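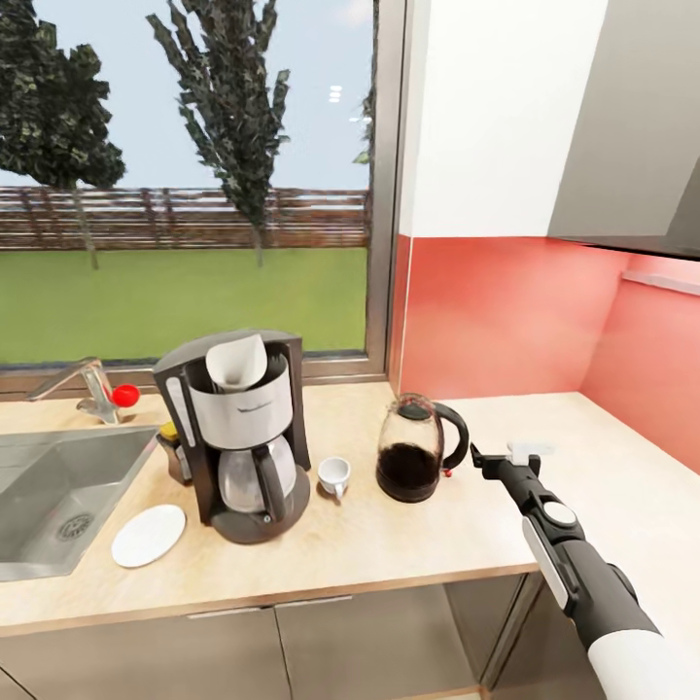 Sim kitchen, main view. Gripper right of the kettle.

gantry_438
Comparing the Prikent parallel gripper with the Skaltgate one in sim. Same arm, same controller, 348 grasps each on the kettle handle. Prikent slips less but closes slower.

torquelog
Which view feeds the policy? If it's the close one, I don't trust the slip numbers.

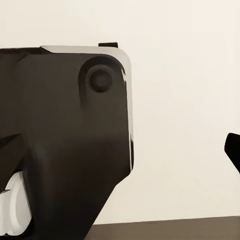

Close view. Housing on the left, fingertip at far right.

gantry_438
Both. Close view at 900 Hz was a typo in my config, fixed.

mossbit
Disagree with torquelog. Slip comes from contact state, the camera doesn't matter.

torquelog
It matters if the policy regrasps on it. Mask that view and rerun.

Last updated: April

Related threads
Andreadis controller drops commands
Evthorpe wrist mount clearance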